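Planner update: gripper cameras now feed the grasp check

13 June 2022

The new grasp check is merged and running on the two-arm table at Dakwood. It is part of the Citora 27 release, which also brings a smaller change to the arm planner and a long-overdue fix to the log viewer. If you only pull one thing this month, pull this one.

Until now the planner closed the fingers, read the finger position, and decided from that one number whether it was holding a part. That works well on blocks and boxes. It works badly on gears. The fingers can stop on a pair of tooth tips or settle a little deeper between teeth, and the two cases give different widths for the same part. We kept widening the limits to cover both until the check passed nearly anything.

The new version still reads the width, but it also takes a picture from the wrist camera after the fingers close and compares the outline of the part with what the planner expected to pick up. It looks for the bore first, then the ring of teeth. If it finds the bore, it uses it to work out where the part sits between the pads and passes that offset to the place step. If it can't find the bore, it falls back to width alone and writes a warning to the log.

Damilola Dauda wrote most of the outline code and tested it against 1,868 saved wrist images. She also split the check out of the main pick routine, so it can be called alone. To run it on a saved image, use the replay tool and turn off motion. Please do that before you change any of the limits on a live table.
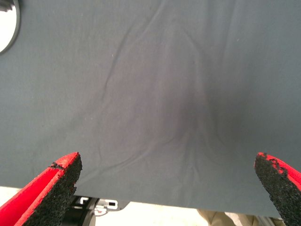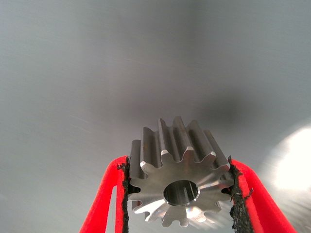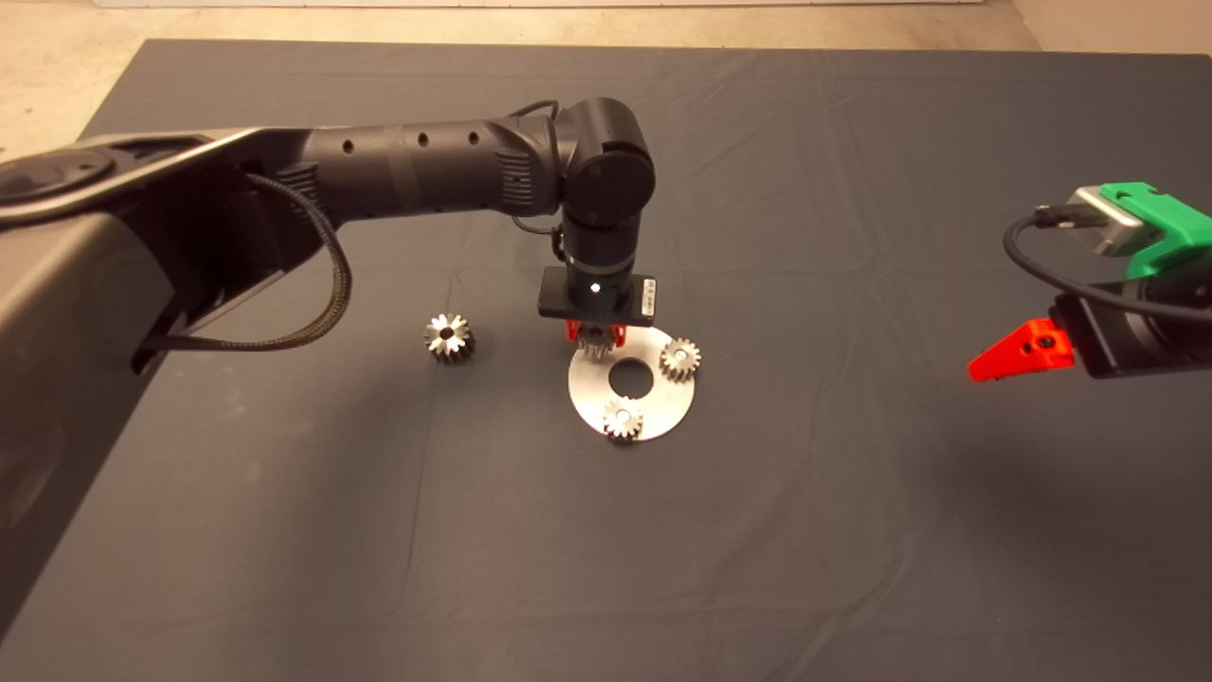

Gear work on the two-arm table: a wrist view taken up mostly by gray cloth, a wrist view of a gear between the pads, and the view over the table.

The cloth has been a useful test in its own right. Folds make dark curved edges, and the first version of the bore finder liked dark curved edges a great deal. It would sometimes report a bore in a crease. The current version asks for a closed outline of the right size with a brighter rim, and it ignores anything outside the area between the two pads. Worn pads matter too. Loose fibers can cover part of a tooth, so the tooth ring is now scored by how much of it is visible - a partly hidden ring no longer counts as a miss.

Glare is still a problem. A bright light behind the part can wash out one side of it, and a shiny metal face makes things worse. For now the check lowers the exposure and tries once more. We would like to take two exposures every time and merge them, but the camera driver holds the old setting for a few frames after a change and we haven't found a clean way around that.

On the planning side, each arm now publishes the space it means to use before it moves, and the other arm treats that space as blocked until the move is done. Before this, we only checked the arms against each other at their current positions. The blocked space is padded by 30 millimeters, which is generous. You may see an arm wait when it looks like it has plenty of room. You can lower the padding in the table settings, but keep it above the default cable allowance.

The head camera is still used to find parts on the table, and that code has not changed. It can lose a gear when an arm is over it, so the planner keeps the last known position for 70 frames before dropping it.

Two things to know before you upgrade. The old grasp limits file is not read anymore, and the release will not start if it finds one in the config folder. Move your values to the new file by hand. Also, the Gatchalian replay format gained a field for the offset, so older viewers will open new logs but leave that column blank.

The Burnia branch has not been updated and will stay on width checks until August. Bug reports on the new check should include the saved wrist image and the log from the same pick.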